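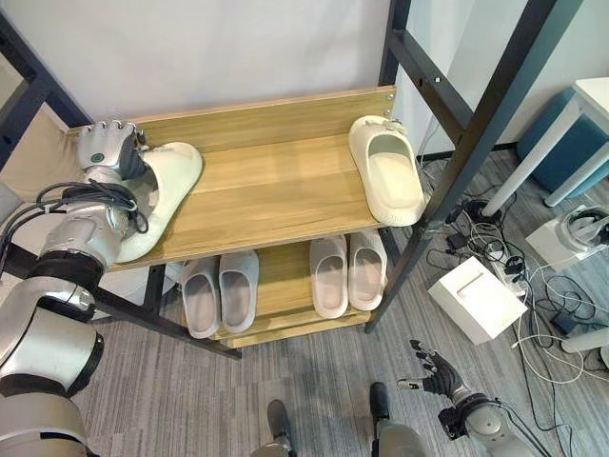 Kuo-hua Fu wrote in after the last session to say that his vintage fuzz box sounds warmer with a dying battery, and that I'd been unfair to call this a myth. I said it was mostly a myth. Let's go over what I meant, because the same doubt runs through the rest of this unit.

Unit 4: Power, Cables and Tone Claims

A germanium fuzz circuit does behave differently when the supply sags. Drop from 9 volts to seven and a half and you will hear less output and a spittier decay. So Kuo-hua hears something. Whether it is "warmer" is a word for the sales page. A variable supply gets you the same drop, and it will still be there at the second set.

Batteries and adapters
Old carbon-zinc batteries have a higher internal resistance than alkaline ones. In a fuzz this can matter. In a digital delay it means the thing shuts off. If anyone sells you a "vintage voiced" battery for a digital pedal, keep your money.
Check polarity before you plug in. Most modern pedals are center negative. Plenty of old fuzzes are not, and the wrong adapter can kill them.

Cables
A long passive cable adds capacitance, and with a high-impedance pickup that rolls off treble. This is real and easy to measure. Once a buffer sits in front of the cable, the effect mostly goes away, and so does much of the case for the expensive cable.
The Masham leaflet in your packet claims its cable needs 1,000 hours of playing to "settle." Ask what is settling. The leaflet doesn't say.

True bypass
Sold as purity. With one pedal, fine. With nine in a row you have a lot of wire and jacks with no buffer anywhere, and the top end suffers. One decent buffer near the front usually fixes it. Some fuzzes dislike a buffer ahead of them, so put those first.

Listening tests
Larasati Manurung ran the Brurkus overdrive against the Kütt clone for us on Friday, levels matched by meter. Before matching, everyone preferred the Brurkus. It was louder. After matching, the votes split and several people changed their minds on the second pass. Small group, one room, one amp, so don't quote it as proof of anything.

For next time
Pick one tone claim from a catalog or forum. Write down what would have to change in the circuit for it to be true, and how you would test it with the levels matched. One page. "I can just hear it" will be handed back.
Bring your own instrument cable and its length in feet.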